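About Jikinura

Jikinura is a research group that teaches robot arms to do things with their hands, or with what they have in place of hands. We have been at it long enough to know that a task a toddler can do before breakfast will take a robot the better part of a year.

Surachet Onsri started the group to answer one stubborn question. If you show a robot how to pick up a thing, how many more times must you show it before it can pick up a slightly different thing? The usual answer was "many more," and the usual follow-up was a request for a bigger budget. Surachet had no bigger budget, so we had to find a method.

The method is called Lillar. In most training, one arm learns from its own wrist camera and its own mistakes. With Lillar we run 2 arms at one table, and each wrist camera records the other arm as well as the objects. When an arm is about to close on a handle, it has its own close view, full of its own fingers, and its partner's view from the side. The two are matched during training only. Once trained, an arm works alone and has to make do.
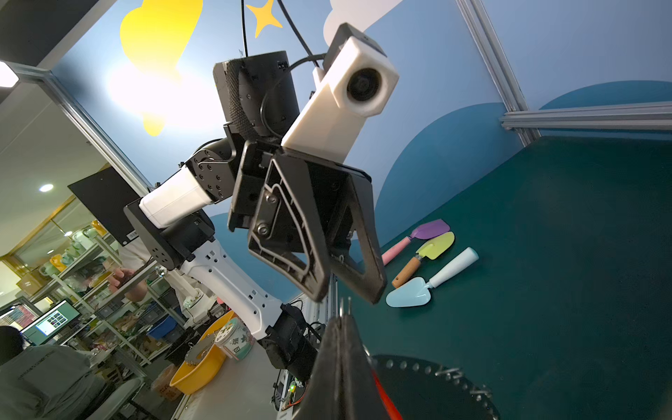 Our main result so far concerns grasp angle. Long, thin objects are hard on a policy, which tends to learn one favorite approach and defend it like a family recipe. So we use sets of things that are nearly the same shape and nothing alike in color. The children's garden tools are a good case: a purple spade with a pink handle, a yellow one with a wooden handle, a pale blue trowel with a white handle, all lying at much the same slant. A policy that has only learned "go for the pink part" gets no further than the first. We trained on 1000 demonstrations, then tested on 2127 grasps with layouts the arms had never met. The version with the partner view failed 177 of them. The version without it failed more than twice as often, and with great confidence.

Uthai Meesuk runs the testing and has made a small science of failure. Every missed grasp gets a label, and his labels are now used by the whole group, including "early close," "shy approach" and "went for the table." The last one is less common than it used to be.

We share our training code with Ulow, a partner lab that works on kitchen tasks, and our gripper tests with Paisan, which makes fingers for small arms and takes our complaints about them well. Both have found bugs we were proud of.

New members usually start in June. You should be comfortable with Python, patient with cables, and willing to put the same spade back on the same table until late in the afternoon. Write to Surachet with a short note about something you built that did not work, and what you tried next.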